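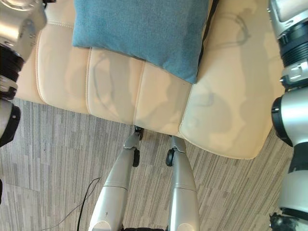 Page 6

Gapless playback and loudness on home streamers
Speaker notes, Loubna Abou Zeid
Voltasbridge Listening Group, Jul 31, 2022

Slide 1. Introduce myself, thank Shaimaa Lahlou for the loan of the amplifier. Scope: playback of files and streams at home. Sound quality by bit rate was covered last time and I will not go back to it unless asked.

Slide 2. Define gapless. Two tracks that were cut from one continuous recording should play with no silence between them. Live albums, opera, DJ mixes. A lossy encoder pads the start and end of each file. If the player ignores the padding data, you hear a short gap or a click.

PLAY CLIP A (Parisi, tracks 3 and 4, padding ignored). Then CLIP B, same join, padding read. Let the second one run a few seconds past the join.

Slide 3. Where it fails. The phone app usually gets it right. The trouble starts when the app hands the stream to a networked speaker, where the next track is not requested until the current one ends. On the Gilumel I measured a gap of 300 ms by cable and nearly double that over wireless. Crossfade hides the gap but overlaps the music, so it is no fix for a live album.

Slide 4. Loudness. Two modes, track and album. Track mode levels every song separately and suits shuffled playlists. Album mode applies one offset to the whole record, so a quiet interlude stays quiet. Check which one is on - several apps switch modes without showing it.
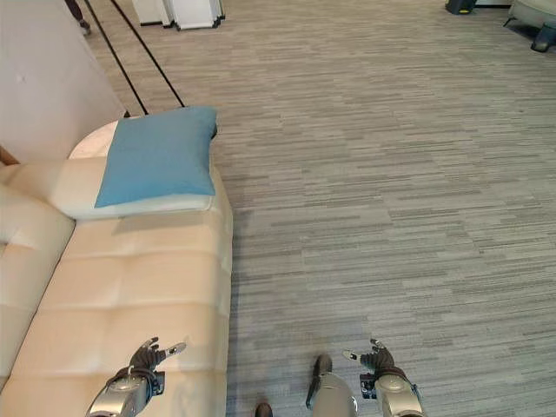 Cream leather sofa with a light blue cushion at the far end.

Slide 5. Settings I use. Crossfade off. Album mode on. Volume limit on the Sondley at 90, with level set at the amplifier. Buffer at the longest option offered.

Slide 6. Test list. There are 11 joins on the handout, easiest first. The last one is a held organ note across a track break, and any gap is obvious.

Questions. If someone asks about vinyl rips: split at the sample, save as FLAC, no padding issue. The September session is on tagging box sets, sign-up sheet by the door.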